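4. Registar uma suspeita de intoxicação alimentar

Quando comecei a trabalhar com o Laritz, esta era a parte que mais me assustava, por isso vou com calma. Precisas do telefone da sala e da ficha do evento aberta no separador Ocorrências.

1. Carrega em Nova ocorrência e escolhe Alimentar. O programa dá-te logo um número (o meu primeiro foi o 306!).
2. Escreve a hora dos primeiros sintomas, tal como a pessoa ta disse. Se ela não sabe, deixa em branco – não inventes.
3. Junta a ementa servida e marca os pratos que cada doente comeu.

Nota: nos casamentos grandes a lista de convidados vem cortada aos 225 nomes. Carrega em Ver mais antes de procurares alguém, que eu já dei um convidado como inexistente por causa disto.
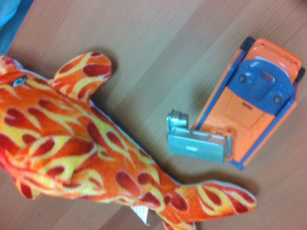

4. Guarda as amostras no frio e copia o código de cada frasco para o campo Amostras. Em Bragança usamos etiquetas da Grunbridge, que o leitor apanha bem.
5. Carrega em Enviar e espera pelo visto verde. Se aparecer o erro 918, falta-te a morada da cozinha.

Atenção: depois de enviada, a ocorrência já não se apaga. Se te enganaste, abre uma adenda (400 caracteres, no máximo) e avisa a Filipa Garcia, que trata das correções.

Para fechar a cozinha durante a averiguação, passa à secção 5.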